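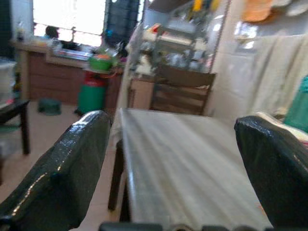 Second update on Flurnasden, the two-arm build. The arms are up, both grippers answer to the same controller, and I've started on mugs and bowls in the kitchen. Last time I'd only got as far as the left arm, and half of that post was me complaining about connectors.

The connectors are sorted. I'd crimped two pins the wrong way round on the left gripper lead, so it homed correctly and then refused to close. Senyo Ametepe found it with a meter in ten minutes, after I'd spent most of an evening reading code. I've put tape on every plug now, with a letter for the arm and a number for the joint.

The cables still run outside the arms in loops. I wanted them clipped tight along the links, but the wrist needs slack to roll, and the first time I tied everything down it pulled a plug out of the right gripper. Loops it is, with a tie at the elbow and another near the base. They catch on things now and then. 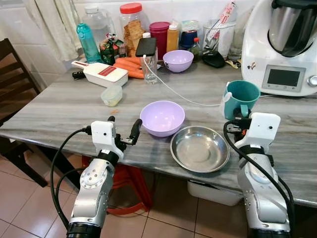
Closing force has taken the longest. The gripper motors are from Steltel and take a current limit as a plain number with no unit, which the manual doesn't explain. I began at 2000 and that was far too much for thin plastic. I've come down in steps and settled on 149 for mug handles. Bowls need a bit more, as the finger only has the rim to hold and the weight hangs off to one side.

Stainless steel is a separate problem. The depth reading goes patchy on anything shiny, and the arm either stops short or carries on down into the table. For now I have a fixed floor height in the software that neither arm can go below, measured from the tabletop. It's crude — I have to measure again if the table gets moved — but I haven't bent a finger since I put it in.

The fingers themselves are Grindent blanks that I filed down at the Amoah workshop. Six blanks, of which I ruined two by taking too much off the tip. 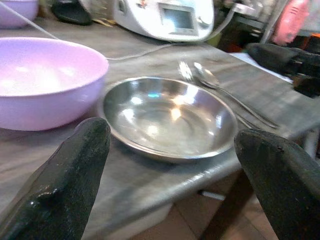

Kwabena Ansah asked under the last post whether I'd thought of gluing rubber strip on the inside faces, because his own gripper dropped spoons until he did. I have tried it, with bicycle inner tube and contact glue. It held well for a few days and then started to creep sideways whenever the grip was tight. If anyone knows a glue that puts up with that, please leave a comment.

The other thing I changed is the logging. Every move used to be written out in full, and one short session came to 2653 lines, so I never read any of it. Now it writes a line when a gripper starts to close, one when it stops, and one if the current goes over the limit. I can get through an evening's worth in a few minutes. 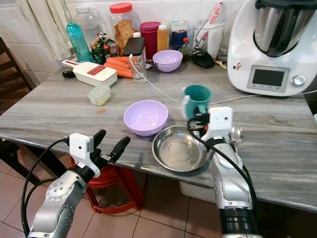
Both arms can be given a job at once but they don't know about each other yet. I keep them apart by splitting the table down the middle in software, left arm on the left, right arm on the right, with a gap of around a hand's width where neither is allowed. That rules out passing anything across, which was half the point of having two. I'd like to have a proper check for collisions running by June.

Before that I need to redo the right wrist bracket. It has a small amount of play, enough to feel if you hold the gripper and twist. The new one is drawn and I'll cut it next time I'm at Amoah, along with a spare for the left.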